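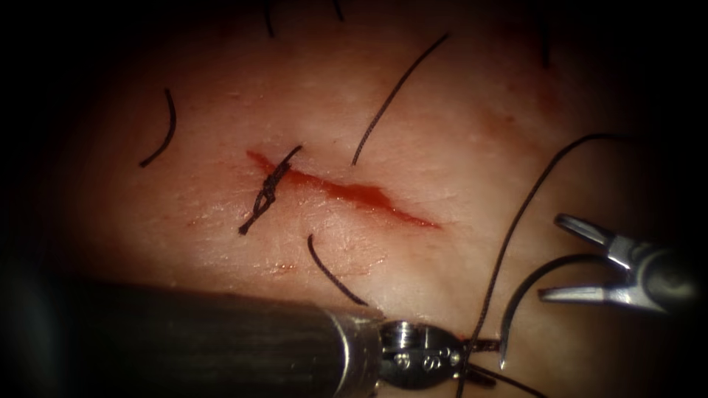
A knot should be graded after everyone has stopped watching the hands

Skills labs have gotten good at teaching people to place a stitch. They are much less good at teaching people to finish one. I have taught suturing for long enough to have done it badly in several ways, and my argument is a small one. We should spend less of a session on the pass of the needle and more of it on the knot, the tails and the cleanup, and we should put that in the score.

Look at the checklists most programs use. Ours at Randbridge had 21 items when I arrived. Four of them dealt with the knot, and one of those asked only whether a knot was present. The rest covered posture, needle angle, the distance of the bite from the edge, and general flow. General flow is the item everybody likes to mark, and I have never been sure what it means. A learner could lose a point for hesitating and keep every point with a knot that slid open under a fingertip.
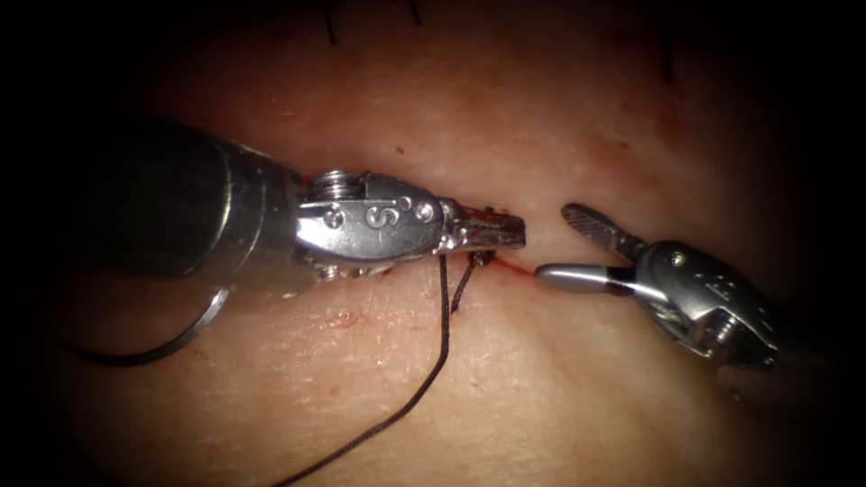 By Clementina Sequeira
1 June 2018

The needle gets the attention. It is curved and shiny, it is hard to hold correctly, and an instructor can see at once when it has been grabbed in the wrong place. Thread is dull by comparison. It lies across the tissue, it curls back on itself, and most learners treat it as something that follows the needle and will sort itself out. Then they go to tie, and the short end has gone under the long end, or there is no short end left to speak of.

I now ask people to say out loud where both ends of the thread are before they throw the first loop. They find this annoying. It takes a few seconds. I have kept it because the ones who do it stop pulling tails through by accident, and the ones who skip it start over more often.

Howard Birkett, who taught in our lab before me and still comes in during August to help with the new group, disagrees with a good part of this. His view is that tying improves by itself once needle handling is settled, and that if you fuss over knots early you get slow, worried learners. He has a point about slow. The first group I taught this way got through five stitches in the time his groups got through far more. I don't think it hurt them. Speed came in the second half of the course, and I had fewer knots to cut out and throw away.

There is also the matter of scraps. A practice pad at the end of a session tells you a lot about how the session went. Clipped ends lie where they were dropped, and a knot sits with one tail longer than the other. Most labs, ours included, used to clear all that off before anyone looked at it. I would rather the learner look at it first. Where did each piece come from? Was it trimmed from a finished knot, or was it a stitch that had to come out? If they can't say, they weren't keeping track.
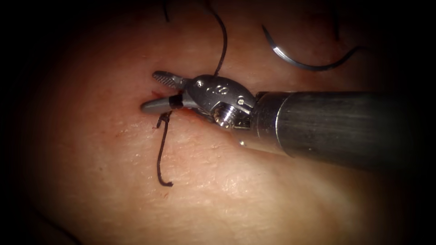 Clementina Sequeira
Skills lab instructor, Randbridge

Opening the jaws is the other thing I would put on the list. We teach closing. We talk about grip, about not crushing the thread, about not twisting the needle. Letting go gets a sentence. But the tip is resting at the tissue when it lets go, right by the entry or exit point, and a careless release there drags on the very edge you just tried to bring together. It should be its own item with its own mark.

The objection I hear most is cost. Practice tissue isn't cheap, and we go through up to 670 pads a year. A closer look at knots means more time per pad, and that argues in my favor. People who work one incision properly use fewer pads than people who rush along a row of them.

So this is what I have asked for. Cut general flow. Split the knot score into throws, tension and tails. Add release. Leave the pad alone until the learner has gone over it with someone. The new sheet goes to the August group, and Howard has agreed to mark with it, though he has asked to keep his old one alongside.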